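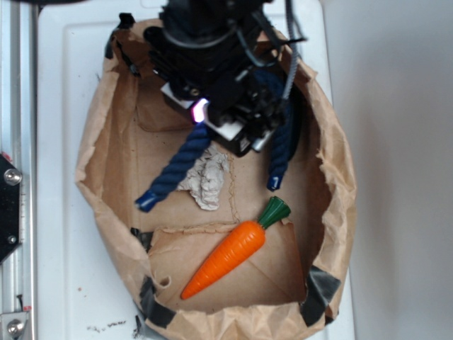 Kibet Simiyu wrote back within a minute to say that a paper bag with a hole in it is recycling, and that I have been running a retirement home for them.

Fine. Thread on brown paper bags, then, and the toy groceries I keep in them.

Background for new people: I run the play grocery store at the Dornerley toy library. Families check out a bag of pretend food, keep it a while, and bring back a bag of pretend food. It is sometimes the same food.

We used to have bins with lids. The lids went to live with other families. I hope they're happy.

So, paper bags. Kids like them because they look like real groceries. Adults like them because they fold flat. I like them because when one comes back covered in yogurt I don't have to form a plan.

The bag with the carrot in it is a veteran. Torn flap inside, a little hole near one end of it, rim gone soft and crumpled. I would trust it with any vegetable in the store except the melon.

The melon has ended careers.

On the wad of paper: that's an onion.

I mean it. We had a toy onion and it left us in June. A four-year-old at the counter looked at the gap on the shelf, balled up a sheet of scrap paper, and sold it to me as an onion. Three dollars. I thought that was steep but there was a line behind me.

We've used paper onions ever since. They cost nothing, they don't hurt when thrown, and when one gets chewed you make another. I've offered to buy a proper onion twice and been told by people under five that we have onions.

A paper onion does need to be crumpled loosely. If you squeeze it hard it turns into a garlic, and then there are arguments.

Someone's asking about the carrot. Orange, ridges down the body, stubby green leaves on top. It's the most requested item in the store and I couldn't tell you why. The broccoli is a much better piece of work.

My theory is that a carrot can be a microphone, a phone, a drill, a key to the car, or a nose. Broccoli is a tree and then you're out of ideas.

Cleaning the carrot, for those who share my life: the ridges hold everything. Old toothbrush, warm water, dish soap, go around and not up and down. Get under the edge of the leaves. Whatever you find under the leaves, don't think about it, rinse.

Then let it dry all the way before it goes in a bag. A damp carrot goes straight through the bottom, and you find out on the stairs.

Since Kibet started this, my bag rules:

Hole smaller than a quarter, the bag keeps working. Hole bigger than a quarter, the bag moves to light duty (onions, lettuce, play money). Bottom seam goes, the bag becomes onions.

So the bags carry the onions and then they are the onions. I think about that more than I'd like.

Kibet now wants to know why I don't buy the reusable cloth totes from Gradico like a normal person. I did look. They want 195 for the set, and it comes with a matching pouch for your other pouches.

Also, cloth is silent. Half of grocery shopping, if you're four, is the crackle. I watched a kid open and close one paper bag for the whole of story time and leave looking like she'd been to the symphony.

Packing order, which I will defend in person: cans on the bottom, then boxes, then fruit, then carrot lying down, onions last. Eggs go in the other hand. I don't care that the eggs are toys. We are building habits here.

If you stand the carrot up, the point finds the seam. Lay it on a slant. It fits better that way anyhow.

Fold the rim outward a couple of times if you want the bag to stay open while small people load it. It makes a kind of collar. Otherwise the top flops shut and somebody puts a whole arm in and panics.

Owino, reading this over my shoulder, says the rim folding is "a lot to have opinions about." Owino puts the eggs in first.

Yes, we take donated bags. Brown, dry, handles optional. Please check inside. I have been given receipts, a fork, and a single real parsnip that had been in there long enough to have a personality.

Please stop donating the giant glossy ones from clothing stores. They're lovely, they're slippery, and everything slides to one corner and sulks.

To the person asking whether play food has to be sorted before it's returned: no. Put it in the bag in any condition of chaos. I sort it in the afternoon with the radio on and it's the best part of my job, don't take it from me.

To the person asking if we'd like a toy cash register that makes noise: how much noise.

The old one came from Ralitberg, and it said THANK YOU COME AGAIN in a voice like a man falling down a well. It lasted longer than the carpet did.

Update on the bag. I turned it around and the other side is solid. I'm moving it to light duty as a compromise, and the carrot is getting a new bag, which it will not appreciate.

Kibet says that isn't a compromise, that's a promotion.

Anyway, if you have a spare toy onion at home, please keep it. The customers won't accept it. If you have a toy lemon, we're open until five.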